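Delden Publishes Setup and Care Procedure for Its Sornness Delivery Robot Test Cell

VILLTHORPE, April — Delden has released the full setup and maintenance procedure for the simulation cell it uses to test the Sornness sidewalk delivery robot. The document covers how the cell is started, how the virtual sensors are matched to the ones on the machine, what gets checked each morning and how faults are repaired. It can be requested at no charge by cities, suppliers and other robot builders.

The Sornness is a six-wheeled robot that carries parcels and groceries over short distances on sidewalks and plazas. Before any new driving software goes onto a vehicle, it is run in the cell. The cell is a rack of computers connected to a real Sornness control unit, the same part that sits under the lid of the robot. The control unit receives camera pictures, wheel readings and position data from a rendered town, and it sends back steering and speed commands as it would on the street.

"The control unit has to get its data in the same form and at the same moment as it would outside," said Sunee Kaewsai, who runs the test cell for Delden. "Most of the procedure is there to keep that true from one day to the next."

Setup begins with the control unit on the bench. Technicians bolt it to a grounded plate, connect the two network cables and the power lead, and load the settings file of the vehicle it stands in for. Every Sornness has its own file, with the measured height and tilt of each camera and the measured diameter of each wheel. The procedure calls for loading a file from a particular vehicle and warns against the factory default, which describes a robot with perfectly mounted parts.

The camera is set next. The operator places the virtual robot at a marked start point on one of the open plaza maps and compares the rendered view with the values in the settings file. Ground texture matters at this step. The robot judges part of its own motion by tracking speckles and joints in the paving, and a surface that is too smooth will make the tracking drift. Long joint lines running across open ground are used to check that the camera is level and that the lens settings have been entered correctly.

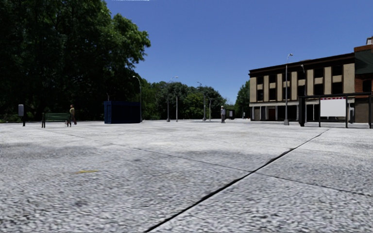
Drivers of delivery robots in Villthorpe had asked for more open ground in the test maps, and one of them, Villaseñor, remarked at a spring meeting that dark joints in the pavement had given earlier software more trouble than curbs did, with the robot slowing down for a line it could have rolled straight over. The current procedure includes a check for this. The virtual robot is driven over a joint at walking speed from several angles, and the speed log is inspected for dips. If the robot brakes, the ground filter is reset and the run is repeated before any other testing goes ahead.

Each test set consists of 600 runs. Light, traffic and the number of people on foot are changed between runs, while the route stays the same. A full set is started at the end of the working day and is normally finished by 6 a.m. The operator who comes in first reads the fault list before opening the run videos, and signs it.

Daily care of the cell takes 32 minutes. The operator checks the clock on the control unit against the clock on the render computers, cleans the intake filters on the rack, looks over the cable connectors for bent pins and plays back one stored reference run. The result of that run must match the stored result. When it does not match, the cell is taken out of service and a yellow tag is hung on the rack door.

Clock drift has been the most frequent fault. It shows up as a robot that weaves slightly on a straight path, and it is easy to mistake for a steering problem. The repair is to restart the time service on both sides, wait for the two clocks to settle, and play the reference run again. The second most frequent fault is a worn network connector on the control unit, caused by swapping units in and out. Delden now fits a short sacrificial cable to each unit — it takes the wear and costs very little to replace. The cable is changed after 2000 hours of use, or sooner if the latch feels loose.

The procedure also describes what to do after a change to the render software. Textures and shadows can shift a little between versions, and the vision software may respond to them. Operators are told to keep the old version installed, run the same set on both and file the differences with the vehicle team. No update is accepted on the word of the supplier alone.

"We had a good binder of notes, but it was written for people who already knew the cell," Kaewsai said. "A new technician could not have rebuilt it from those pages. We rewrote it so that one person with a screwdriver and the settings file can get it running."

The release includes the setup steps, the daily check sheet, a table of faults and repairs, and a parts list for the bench plate and cables. It does not include the town maps or the driving software. Delden will accept corrections from outside users and plans to issue a revised version once a second cell is in service at Villthorpe.

Requests for the document should be sent to the Delden press office, marked "Sornness test cell."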